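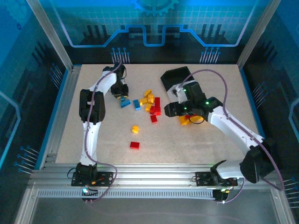 Two arms over the work surface, with a blue toy brick under the left gripper.

About Ostent Signal Works

Ostent Signal Works repairs and rebuilds railroad signal equipment. Our customers are short line freight railroads, tourist railroads and railroad museums. We work on semaphore mechanisms, searchlight and color light signals, relays, switch machines, switch lamps, crossing bells and the wiring cases that go with them. We also cast and machine replacement parts that the original makers no longer supply.

The shop is in Millet, in the former freight house next to the Bedis branch. The branch is still in service and a local freight passes the building most mornings. We have our own spur with room for 2 cars, so larger items such as signal bridges and cantilever masts can come in by rail if the customer prefers.

How we started

The company began as a part-time repair business working on relays for one customer, the Zodov Northern. The Zodov Northern had kept its old block signals after the lines around it changed over to newer equipment, and it had trouble finding anyone who would test and certify the relays. We took on a batch of them, then took on the switch machines, and within a few years we were looking after every signal on the line.

Other railroads started sending us work after that. Most of it was the same kind of job: equipment in good mechanical condition with worn contacts, cracked insulation or missing paperwork. The freight house came up for lease and we moved in over one winter. The relay room was finished first, and the machine shop stayed under tarps until spring. We have since bought the building.

What we do now

Relay work is still the largest part of the business. There are 730 relays in the exchange pool at present, which means that a customer can order a tested unit of the same type and send the old one back to us afterward. Each relay is opened, cleaned, adjusted and run through pickup and drop-away tests, and the readings go on a card that ships with it. We keep a copy of every card.

Semaphore mechanisms take longer. A lower quadrant mechanism that has been standing outdoors may need new bearings, a rewound motor and a new slot coil before it will hold clear reliably. We do our own rewinding. Spectacle castings are usually repairable, but if the original is broken through we will cast a new one from our patterns. The pattern store holds 342 patterns, a good many of them bought from a foundry near Zodov when it closed. 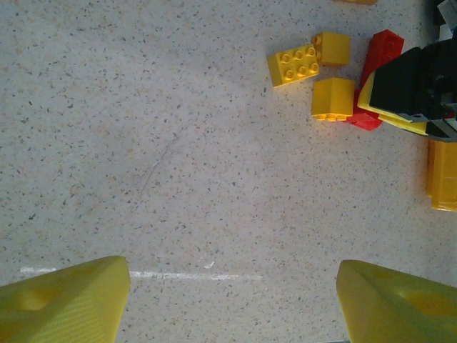

Lenses and roundels are handled separately. We do not make glass. We keep a stock of used roundels in red, yellow, green and lunar white, sorted by diameter, and can supply them in matched sets when there are enough on the shelf. Please ask before planning a restoration around a particular size. Stock of the larger diameters is limited and we hold pieces for customers only with a deposit.

Field work is done by two crews. They install and test signals, replace track leads and insulated joints, and carry out periodic inspections for lines that do not have a signal maintainer of their own. We travel up to 100 miles from Millet for inspection work. Longer trips can be arranged for installations, and the travel is quoted as a separate line so that you can see what it costs.

Who we work for

Short lines account for most of our field work. Museums and tourist railroads account for most of the semaphore and lamp jobs. We also take work from private owners who have a signal in the yard and would like it to light up or move. For private owners we fit a low-voltage supply and leave the original wiring in place where it is sound.

We do not buy equipment without proof of where it came from. If you offer us a signal, bell or lantern, we will ask for a bill of sale or a release from the railroad.

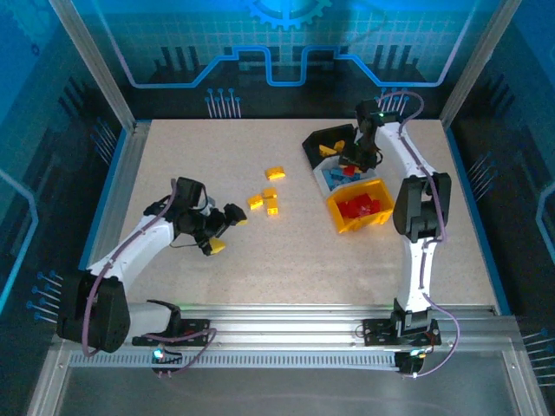
Back panel with the blue gear emblem and stepped line.

Training

In February and March we run a signal maintenance course at the shop. It covers track circuits, relay types, switch machine adjustment, grounds and basic fault finding, and it is meant for people who already work on a railroad or at a museum line. Most of the teaching is done on the demonstration panel in the relay room and on the short length of track beside the building. Students should bring safety boots and their own meter.

Visiting and shipping

The counter is open from 8 a.m. to 4 p.m. on working days, and closes for half an hour at noon. Use the Bedis side entrance, as the street doors are for deliveries. There is parking along the fence but please keep clear of the spur.

Relays should be shipped upright with the armature blocked. If you no longer have the original blocks, call the shop and we will send a set. Write your railroad's name and a return address on the inside of the box as well as the outside.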